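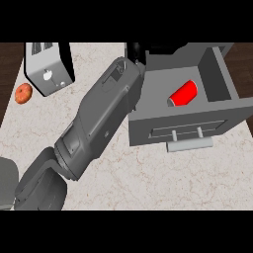 Fig. 1. Kitchen task in simulation: red can in the open drawer, toaster and fruit on the other side of the arm.

Week 3 handout – pick and place in the simulated kitchen
Robot Manipulation Lab, Stullden campus. Updated 7/13/26

Okay, this is the week we leave the plain table and move into the kitchen! I know a lot of you have been waiting for it (I got emails). The task sounds like nothing at all: the robot works around a can in a drawer and the other stuff on the counter. Then you run it and find out how many decisions were hiding in that sentence.

What I want you to have by the end of lab

A script that takes the can out of the drawer, sets it down on the open stretch of marble below the drawer handle, and brings the arm back to its start pose without touching the toaster. The fruit doesn't have to go anywhere. If you bump it, you lose a little credit and it rolls, and then your next run looks very silly.

Before you write any code

Look at Fig. 1 for a minute and sketch the counter on paper from above. Put in the drawer walls. People always forget the walls! The can is lying on its side, and it sits at an angle to the drawer, so a gripper that comes down lined up with the drawer front is going to be lined up wrong for the can. Work out the angle of the can first, then the approach, then the fingers.

Notice too how much room the forearm takes up. In the pose shown, the gripper is a short distance from the can, but the forearm lies between the toaster and the cabinet. We spend so much time thinking about the fingertips that the elbow gets no attention, and the elbow is what knocks things over. Turn on collision checking for every link. It's slower – leave it on anyway.

Running it

Start the Woltia simulator from the lab menu and load the scene called Stemar. Each saved start has its own number, and please begin with start 157 so we're all arguing about the same thing. Once that one works, switch to random starts and do 200 of them. Leave them going while you get coffee.

A run counts as a success if the can is standing or lying on the counter, outside the drawer, and the gripper is open. I stop a run after 3 failed grasps, so don't write a loop that keeps trying forever (last March I had one that was still going the next morning).

About the grasp

Come in from above and close across the round body of the can. Grabbing it by the ends looks fine in the planner and is miserable once the drawer walls get involved. Lift straight up until the whole can clears the drawer front and handle, and only then start moving sideways. I used to cut that corner myself and I've stopped.

What to turn in

Your script, your success rate, and a paragraph on the failure you saw most often. I read the paragraph first, so put some care into it. Upload to the Arboleda folder before our next meeting. If your rate is terrible but you can tell me why, you'll do fine.

Reading for next time: the chapter on grasp planning, skipping the proofs.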